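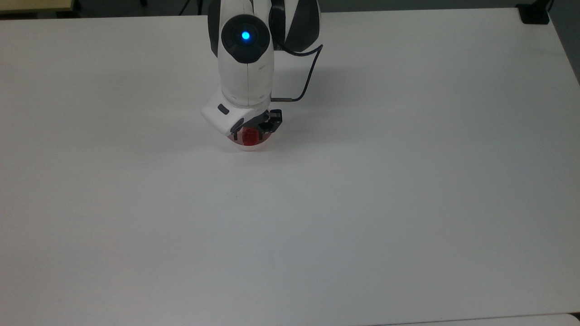 Truditell Polling Place Kit, 2 booth version

For county and town election offices. Ships flat, sets up without tools.

In the kit:
2 folding privacy booths, one at wheelchair height
Ballot box with lid, slot cover and two keys
Roll of 1000 "I Voted" stickers
Pack of numbered seals
Signs: Vote Here, Entrance, No Campaigning Past This Point (English/Spanish)

Box holds 800 letter size ballots, folded once. Unfolded ballots will jam the slot, so get the wide lid (Grellitz lid, sold seperately). Fits the older box too.

Seals are gray now. Red ones are gone, don't ask for red. If your state wants a certain seal color call before you order.

Primary orders: in by Friday noon, goes out the same day. After noon it's Monday. No rush shipping on booths, too big. Seals and stickers can go overnight.

Purchase orders OK from any public office. Candidates and campaigns pay by card up front. No returns on opened seals or or printed signs.

Custom signs with precinct name, send the list as a spreadsheet please, not a scan. Rosario Vitale does proofs. Quotes and everything else, Melati Tarigan, front desk, 8 to 4.

Replacement legs and keys on the parts page.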